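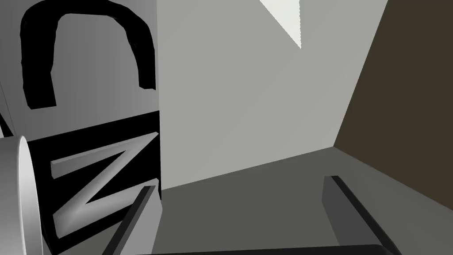 Forum index > Buying and budgets > Two arm setup, sim first or hardware first?

aldana_l
Need to put in a number for equipment by end of June and I'm stuck. Small lab, we teach and do a bit of contract work. Want a two arm mobile base for household type tasks – drawers, picking stuff off dressers, shelves. Quotes so far are from Pemar and Dritia. Pemar is cheaper on the arms but the grippers are extra, Dritia bundles everything and wont break out the price.

In the meantime we're running everything in sim. Question is how much of the budget goes to compute and sim time now and how much gets held back for arms. My boss wants hardware on the floor. I want to be sure we buy the right reach first.

Aldana Ledesma

gridlock30
How many seats in sim? And do you have your own GPU box or renting?

aldana_l
Two seats. Renting. 1385 a month all in, which hurts.

gridlock30
That's a lot for two seats. Buy a box. Seriously. You'll be ahead before the arms even ship, lead times are awful right now.

sriquelme
Disagree with buying the box. We did that, then the card was too small for the scenes we wanted and it became a very loud desktop. Rent until you know what you're rendering. Wrist cameras on both sides plus a head view eats memory fast.

On the arms – get the reach question answered before you sign anything. What furniture height are you testing against?

Santino

aldana_l
Dresser mostly. Current room below, both arms going for the top. Right one is at the small white cylinder, left one not doing much yet.

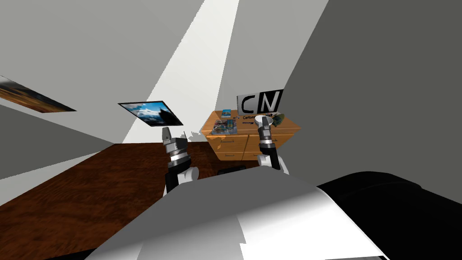 Both arms up at the dresser, head view. Sorry no better angle.

tomcat_weld
Looks fine for reach to me? Gripper is right there at dresser height.

sriquelme
Front of the top, sure. Try the sign at the back right corner, or the little box near the back edge. Front edge reach tells you nothing, every vendor demo is front edge. We bought on the front edge number and ended up putting risers under the base, plus an invoice for the risers.

tomcat_weld
ok fair

aldana_l
Adding the back corner to the test list. Pemar has a long forearm option but it drops payload, and I don't have the price yet. Anyone paid for it?

benchtop_mo
Had a quote last year, didn't go for it. Ask for the payload curve at full extension and not the headline number. They'll send it if you push. Dritia wouldn't give me theirs until after a deposit, draw your own conclusions.

dritia_owner
Thats not my experience at all. Got the curve from them the same week, no deposit. Depends who you get on the phone. And the bundle includes the wrist cameras and mounts, which Pemar charges for seperately. Add it up properly before you call it expensive.

benchtop_mo
Same week lol. Lucky you.

gridlock30
Back on budget – what about gripper fingers? Everybody forgets spares. Put a line in.

aldana_l
Had zero in for fingers, oops. How many sets?

gridlock30
30 pads minimum if students touch it. Fingers themselves, two sets per arm. Check stroke too. What's your biggest object?

aldana_l
Alphabet blocks and cups probably, for the first term anyway. Sim gripper is a plain parallel two finger, opens pretty wide. Here's a wrist view with it open.

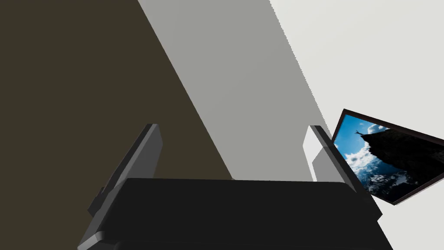
Wrist cam, fingers open, nothing in them. Picture on the wall at right.

sriquelme
Check that opening against your real quote. The sim model and the thing you get shipped are not always the same stroke. Ours came with a narrower jaw as standard and the wide one was a paid upgrade. Get the part number in writing and have whoever runs your sim load that exact one.

Also that view has a lot of black palm in it. If you can pick the camera mount, pick it now. Adding a bracket later means redoing calibration and every run you recorded before is sort of junk.

tomcat_weld
junk is strong. You can crop.

sriquelme
Crop doesnt move the camera.

herrera_fan
Nobody has said Herrera yet? Smaller arms but the service contract is cheap and they do refurb units. For teaching I'd go refurb all day. I'd take two refurbs and a decent table over one shiny mobile base.

benchtop_mo
She said mobile base though. Refurbs on a table won't do dressers.

herrera_fan
Then put the dresser next to the table. Half serious. Most of what people do with a mobile base is park it.

aldana_l
Ha. My boss would like that price. But the contract work needs the base, so no.

gridlock30
Power and floor. Did you do that? Base charger might want its own circuit. And door width.

aldana_l
Door is 112 cm so ok. Circuit, no idea, will ask building people tomorrow.

sriquelme
Get that in writing too. Electrician quote goes in the same budget or it comes out of your spares.

aldana_l
OK where I am now:
– sim rental stays for 2 more months, no box
– back corner test before picking a forearm
– payload curve from both, jaw part number from both
– spares line, fingers and pads
– camera mount priced up front
– circuit

Hold the rest for arms. Not signing anything in June except the rental.

gridlock30
Still think you should buy the box but whatever. Post what Dritia says about the breakout.

dritia_owner
Ask for an itemized pro forma, use those words. Worked for me.

ustel_user
Late but if the rental is the painful bit look at Ustel, they bill by the hour and you can pause it. We only pay when somebody is running a job. Setup was annoying, a full day gone on drivers.

aldana_l
By the hour would help alot, we're idle most nights. Will get a price.

tomcat_weld
do the back corner one first tho, curious now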